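Hand-held gripper demos on soft surfaces: reject or keep?

14 replies · 212 views

drirkier_ops
29 September 2025

We are at the end of the small-object sorting set for Purnance and I need opinions before I freeze the split. The task is "pick one item of jewelry, place it in the tray." Operators work at home on whatever surface they have, which for most of them means a bed. 121 episodes from the last batch are flagged by our QC script, nearly all for the same reason: the support surface moves when the fingers press into it, the item shifts, and the logged approach height no longer matches the contact height.

The script was written in August for tabletop data. It assumes a plane. On a mattress it fits a plane to something that is not one and then reports a residual we treat as an error. I can relax the threshold, drop the episodes, or tag them and let training sort it out.

3 likes

tallow_bench

Drop them. If the surface is compliant, your contact label is wrong and the policy will learn to push down until something happens. We had this with the Hollenstein fabric set. The model trained on it drove the pads into a hard table on the first evaluation run and tripped the force limit.

5 likes

quillnet

Disagree with dropping. Tallow's failure is a missing force signal, and you fix that on the controller side. The surface is useful variation. So is the print on the bedding, if it has one. A segmentation head that only ever saw gray felt will fall over on the first patterned cloth.

drirkier_ops

Patterned is most of them. The episode I keep going back to has a navy sheet with planets and rockets printed on it. Several of the printed shapes are close to the size of the items in the picture, and there is a round red dot near the watch. The target is a ring standing with its opening up, between the pads, right under the watch case.

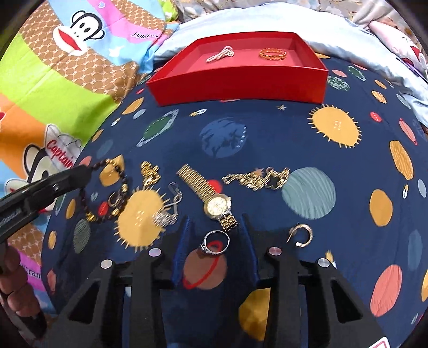 The annotation tool proposed masks for 5 of the printed shapes as graspable objects in that episode alone. An annotator cleared them by hand. Multiply by the batch and the labeling cost is the real argument for dropping, more so than the contact height.

Second issue is chains. Our schema wants one pose per item. A chain gathered in a heap does not have one, and a silver chain that runs out as a thin line and ends in a clump has even less. Right now the annotators put the centroid wherever they like.

quillnet

For chains, stop labeling pose. Label the grasp point at the moment of closure and leave the rest empty. You have the finger width from the encoder, so closure time is free.

2 likes

tallow_bench

Closure time is not free on thin chain. The pads reach zero width with or without the chain between them. You need either the lift frames or a human. Same for an open hoop earring lying flat on cloth: the pads close on fabric as often as on metal, and the encoder reads the fold as an object.

quillnet

Fair, I was thinking of the bangle and the watch. For thin items use the lift.

lalholm_rig

We run two-handed collection at Lalholm with the same kind of tool. One thing I would check before relaxing any threshold: with two grippers, the second one often rests on the cloth while the first works. On a mattress that tilts the local surface toward the idle tool. Our residuals dropped by a lot once we masked the intervals where the idle gripper was in contact.

Also separate the tray from the surface in your schema. A tray sitting on bedding has its own tilt, and the place height should be measured from the tray floor. We lost 49 episodes to that one before somebody noticed the offset was constant per session.

4 likes

drirkier_ops

The tray offset is a good catch - we measure from the fitted plane in both phases, so our place heights are off by the same mechanism. I will rerun with a per-session tray frame and idle-contact masking.

Plan for now: keep the flagged episodes under a "soft_support" tag, hold them out of the contact-height loss, keep them in for segmentation. Chains get a grasp point from the lift.

tallow_bench

I still would not ship a policy trained on them without a force limit in the loop. The tag helps only if the people downstream read it, and in my experience they load the whole folder.

quillnet

Then put them in a different folder.

Share · 7 shares · 1 follower added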